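How to keep your small jars in order around a big bathtub

A bathtub with a wide rim looks very nice, but after one week it is full of bottles and jars. I have tried many ways to arrange them, and I want to share the one which stays tidy the longest.

What you need: a soft cloth, mild soap, a small tray with a raised border, and 10 minutes of time.

Step 1. Take everything off the rim. Wipe each jar on the bottom, because cream and soap collect there and leave a ring on the white surface.

Step 2. Sort the jars. What you use in the bath goes to one side, what you use after the bath goes to the other. If you did not open a jar since January, smell it and decide.
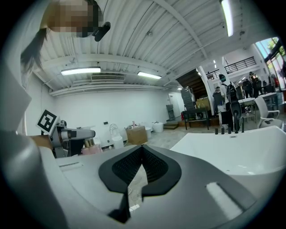

Pink cosmetic jar with gold lid, and the white tub with black faucets on the back rim.

Step 3. Clean the rim from the back to the front. Black faucets show every drop of hard water, so dry them with the cloth and do not use a rough sponge. Around the spouts and handles I fold the cloth to a narrow strip.

Step 4. Put the tray where your hand can reach it when you are sitting - but never next to the handles. My tray is 26 cm long, from Zodora, and five or six jars fit well.

Step 5. Place the tall bottles behind and the low jars in front. Close every lid fully before you put the jar back. Metallic lids get spots from wet fingers, so I wipe them last.

Glass jars are better kept in a cabinet. If one falls into the tub, it can damage the surface, and the repair is not cheap - I paid 133 dollars in Draterville for one small chip.

Repeat steps 1 and 3 every second week.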